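Grenora Shed Notes: Getting a Gripper to Pick Things Up Without Crushing Them
Filed under: Workshop, Small Automation
Updated October 15, 2022

Most of the mail I get about grippers comes from people who bought a strong one. They write in with the grip force in capital letters and then ask what to do about the eggs. So this page is mostly about light things, and about comparing one set of fingers with another before you spend your money or your whole weekend.

Start with the pads. We had two kinds on the bench in April, the hard flat ones that came in the Atness kit and a softer set from Postma. The Postma pads feel lovely under your thumb and pick up every crumb in the shed. Wipe them with a damp cloth and let them dry. Don't use the citrus degreaser. Kam-wah did, and now we have two pads that stick to each other and to Kam-wah.

Hard pads slide more on glossy plastic but they are easier to line up, and you can stick things to them. Rubber shelf liner from the discount store does very nicely. So does a strip cut from a dead bicycle tube, if you don't mind your kitchenware smelling like a flat tire. Cut the strip a hair smaller than the pad. An overhanging edge will fold under on the first grab and you'll spend an hour blaming the software.

Next, pick test objects you can afford to lose. My kit lives in an ice cream pail: a sponge, a tin of tomatoes, a wooden spoon, a ping-pong ball, a bag of dried lentils (double bag it, trust me) and a sleeve of paper cups. If you only have room for one of those, make it the cups. A paper cup costs next to nothing, shows you straight away when you've squeezed too hard, and has a taper that will find any laziness in how your fingers are set.
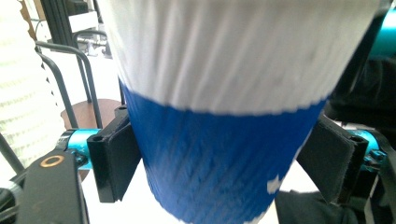 Paper cup between the flat black pads, held near where the white meets the blue.

Grab height matters more than grip force with a cup. Down low it's stiffer, thanks to the base, but the taper is forever trying to squirt it out of your fingers. Up near the rim you get an oval. Somewhere in the middle is usually fine, and ribbed cups are more forgiving than smooth ones. If yours tips as you lift, check whether one pad is landing ahead of the other before you go turning up the force.

For a fair comparison, use the same cup style, the same table and the same person. Sânziana has hands like a watchmaker and can make any gripper look good. I can make any gripper look like a barbecue tool. Neither of us should be swapped in halfway. We do 14 grabs per set of pads, then put the kettle on, then do the other set. Throw out any cup that has a crease in it, as a creased cup will crease again in the same spot and you'll mark down the wrong pads.

Write it all down as you go. Godelieve keeps ours in a school scribbler and by last count we were at 1,966 grabs, which I try not to mention at dinner.

A few odds and ends:

Mark your screws with a dot of nail polish once they're snug. When the dot stops lining up, you've found your wobble.

Leave slack in the cable where the hand turns over, and tie it down behind that. Velcro, please. Zip ties get pulled too tight by everyone, me included.

Camera a bit soft up close? Clean the lens first. Then slow down. Then look at the focus ring. I have done these in the opposite order for years.

The Hurnari controller sulks if you plug in the hand before the power. Power, wait for the light, then the hand. Romain has this written on masking tape on the lid.

Try your fingers with a full cup only once the empty one is boring. Use water, and move your phone.

Next time, tea towels, and why I've come to dislike them.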